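Before we spend the money on arms

I said I'd put my budget notes up once I'd gone through the Trulitz quote properly, so this is me doing that, with coffee and a bad mood.

The quote is for two arms, grippers, a mount and a year of support. What it leaves out is fingers. Spare finger sets are $182 each and the sales deck calls them "long life," which I have heard before about printer drums. I put down four sets for the first year and I expect to be wrong on the low side.

Then there's the simulator. Rathore wants $362 a month for a seat, and Sadao Takagi on our side thinks we should pay for it through January before buying any hardware at all. I was against this. I've seen plenty of simulated robots open simulated doors and I don't trust one of them. But he set up a trial with both arms and a house interior, and I agreed to sit through it.

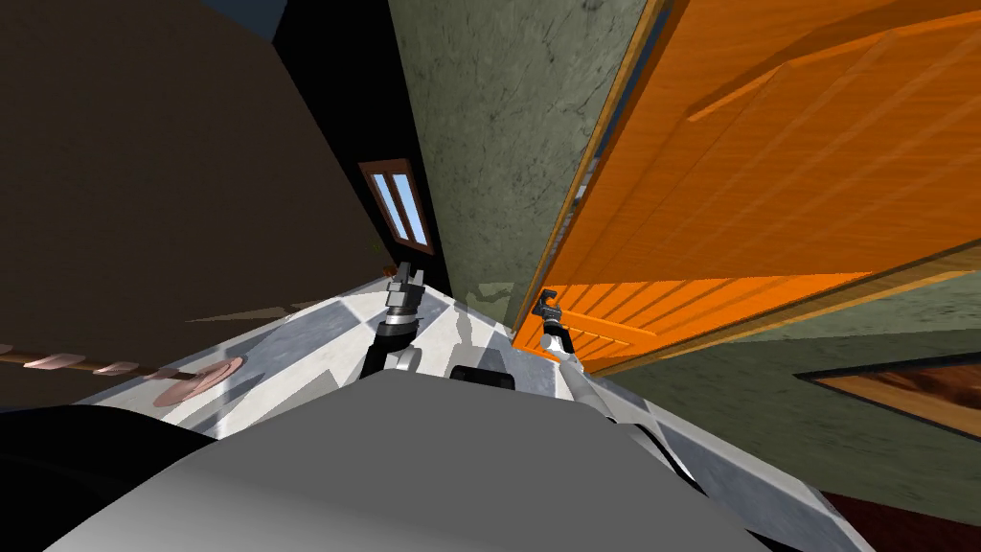
Both grippers over the marbled surface, orange door at upper right. Simulator trial.

My first complaint is the reach. Trulitz quotes it from the shoulder with nothing in the way, and I want to know how much of it is left once the robot has to work around its own body. That's a question for the simulator, I admit, and cheaper to ask there than on a shop floor.

My second complaint is knobs. Every vendor demo I've been to uses a big friendly lever. Our doors have round ones, and two straight fingers on a round thing is where I'd expect to burn through those $182 sets.
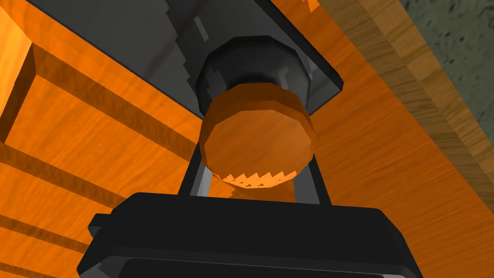 Punano sells a padded finger that is supposed to help with grip. It's $900 a pair, so over a year's worth of the plain ones, by my own pessimistic count. Wait, no, four sets is $728. Fine, it's still more. I've asked them for a loaner and got a brochure.

So the plan for now: Rathore seat yes, month to month. Trulitz on hold until they put finger wear in writing. Flaltby has a used mount for $800 and I may grab that anyway, as it fits either brand of arm and won't go stale in a closet.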